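Sorting Out the Charger Pile: Questions We Get

Page maintained by Mỹ Trương for the Stakitis household desk

Most advice about chargers and cables is written by people selling either chargers or bins. I sell neither. The questions below came in by email after the July piece on junk drawers, and I've answered the ones I had an opinion on.

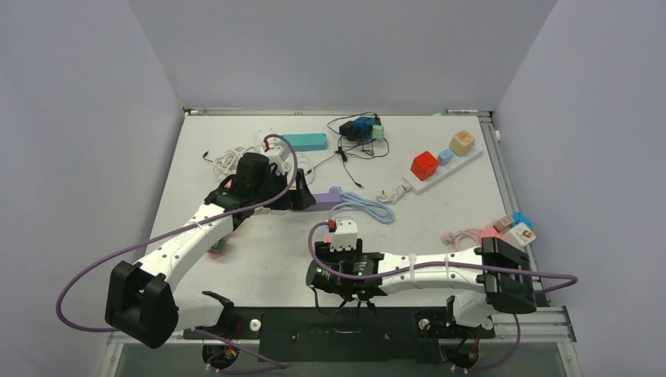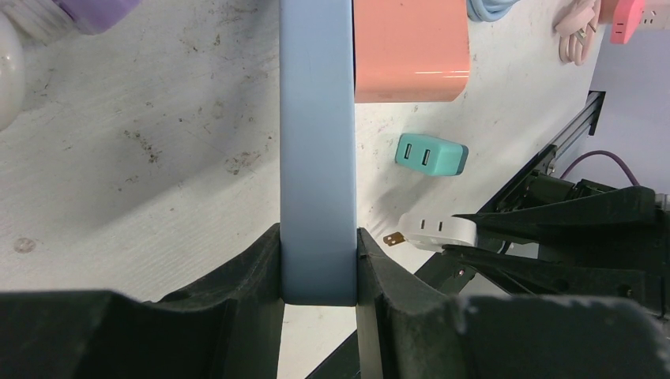
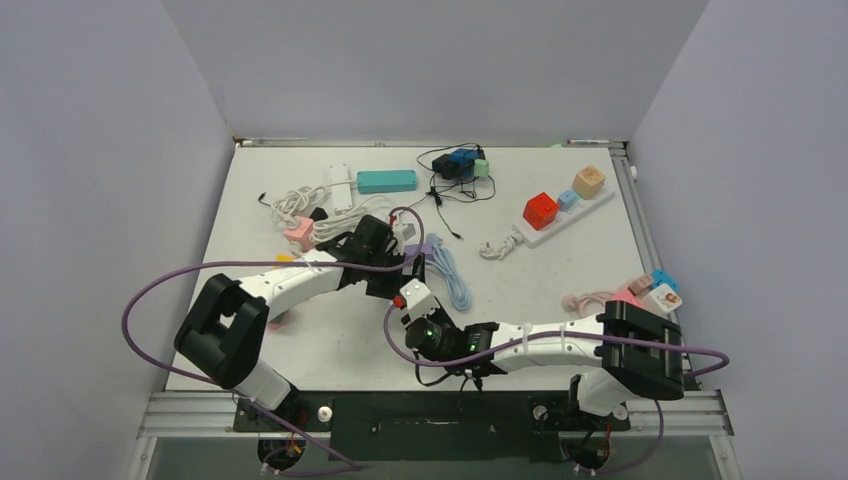 Plugs, adapters and cables on a white table. The power strip with its three plugs is in the first and third pictures.

Do I really need to take everything out of the drawer first?

I used to say no. I thought "empty it all onto a table" was one of those steps that organizing people put in to make the job feel like a ceremony. I've changed my mind on this one, grudgingly. Cables hide each other. You can't tell a long one from two short ones until they're spread out, and a drawer isn't wide enough for that. Use a pale tabletop if you have one. Black cords on a dark desk are miserable to follow.

What order should I go in?

Plugs and adapters first, cables second, anything with a battery in it last. Some guides tell you to start with the cables and I don't see why. A cable is easier to judge when you know what it could plug into.

Should I match every cable to a charger?

Only where the cable is fixed to the adapter or where a device came with its own. Otherwise, no. People spend an hour making happy couples out of parts that work fine with anything else of the same fit. I had a reader tell me she labeled 38 pairs and then her kids undid it by Wednesday.

Does color coding work?

A little. Colored plugs are easy to spot, I'll give them that. If there's a red cube and a light blue one next to each other on a strip, you can tell a family member "the red one" over the phone and they'll find it. What I don't believe is that anyone over the age of ten keeps up a system where red means kitchen and teal means travel. Buy the colors if you like them. Don't build rules on top.

How do I know which adapter is safe to use with my device?

Read the label on the adapter and the label on the device. The output voltage has to match. The current the adapter can supply should be at least what the device asks for, and on barrel-type connectors the polarity has to match too. If the print has worn off, I'd let that adapter go. "It fits" is a terrible test. Plenty of things fit.

I can't find the label on mine.

Look on the side with the prongs. It's often there, in tiny gray type. Take a picture with your phone and zoom in, which works much better than squinting under a lamp.

Are old two-port USB wall chargers still worth keeping?

Yes, one or two. They may be slow by current standards, but a bedside clock or a small reading light doesn't care. I wouldn't keep six. I'd also be wary of any that run hot, buzz or sit loose in the outlet.

What's the right way to coil a cable?

Loose loops, about as wide as your hand, with a soft tie. Wrapping it tight around the adapter puts all the strain right where the cord meets the block, and that's where mine have always failed. I have read articles with 13 different coiling methods. You need one.

Those curly, springy cords won't lie flat. Any trick?

None that I trust. Give them their own spot and stop fighting them. A shoebox lid does the job.

Do I need a cable organizer like the one from Brarkadia?

I tried it. It has slots, the slots are too narrow for a plug with any bulk to it, and after a month I had gone back to zip bags. The Plenarbridge tray is a bit roomier but costs more than I'd spend on keeping cords. Readers keep writing to tell me they love theirs, so maybe it's me. I would still try bags before paying for either.

Can I leave plugs sitting in a power strip that's stored away?

If the strip itself isn't plugged into the wall, sure, and it keeps the cubes from rolling off somewhere. I'd pull them before putting the strip under anything heavy. Never plug one strip into another, whatever your office does.

What about power banks?

Keep them out of the cable box. They want a cool, dry place and a top-up every few months. If one has swollen, stop using it, don't charge it and don't put it in the trash. Ask your local hazardous waste or battery drop-off how they want it brought in.

Where do the rejects go?

Electronics recycling, including the cords. Many towns and some stores take them. Thrift shops vary a lot, so call ahead. I'd cut nothing up, in spite of the video everyone sends me.

How long should this take?

One reader, Tamošiūnaitė, wrote that her late father's workshop held nearly 100 adapters and took her most of a weekend. A normal drawer is an evening. If a website promises ten minutes, ask what they did with the cables.

Will it stay tidy?

Doubtful. Mine lasts until the next trip. I keep one bag marked "unknown," and if nothing in it gets missed by the time I do the drawer again, the bag goes to recycling.

My question isn't here.

Use the contact form and put "chargers" in the subject line. Please don't send me a link to a bin.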